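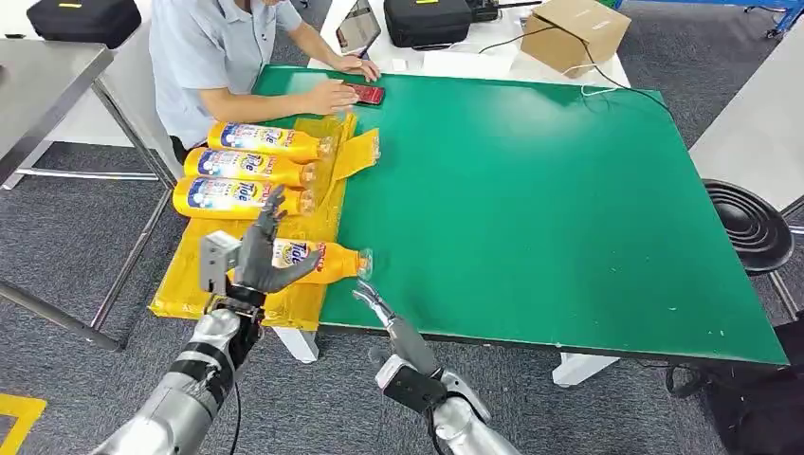
## 1/

Took inventory of the laundry shelf before the move. We own more detergent than towels. I'd like to blame the sales, but the sales never once came to my house.

## 2/

For anyone new: we're leaving the Ortner Street apartment for a smaller one in Storholm on Friday. Smaller by one closet. It was the closet where everything lived.

## 3/

The new building has 2 washers for 7 units and a sign-up sheet on a clipboard. I've read it. One household has every Sunday morning in pen. Pen!

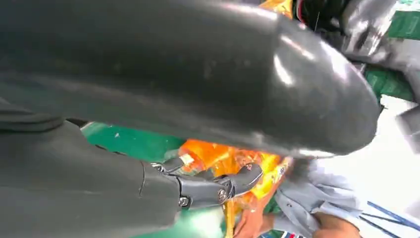
Everybody else writes in pencil and crosses each other out. I plan to buy a pen and be hated by December.

## 4/

Moving quote from Stiritz Van Lines came in at 2000 dollars, "stairs not included." There are stairs. I asked how the couch gets down without them and was put on hold.

## 5/

Went with Brarna Moving in the end. Cheaper, and the guy on the phone sighed at the same moments I did. He asked if we had anything heavy. I said books, and he went quiet for a while. 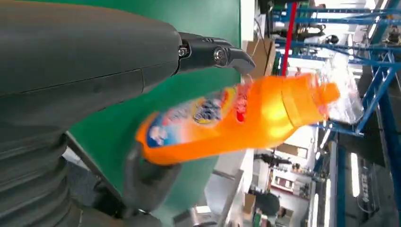

## 6/

Things I've packed, unpacked and packed again this week:

- the can opener (4 times, we eat a lot of soup)
- the box cutter, which I sealed inside a box
- the lease, both copies
- one winter boot

## 7/

The other boot is at large. If you bought a lamp from us at the yard sale and the bag felt heavy for a lamp, please check the bag.

## 8/

Update on the detergent: my sister will take a bottle if I drive it over. It's a 40-minute drive. I've started a second list, called Things I Am Willing to Carry Up Stairs, and so far it's the coffee maker.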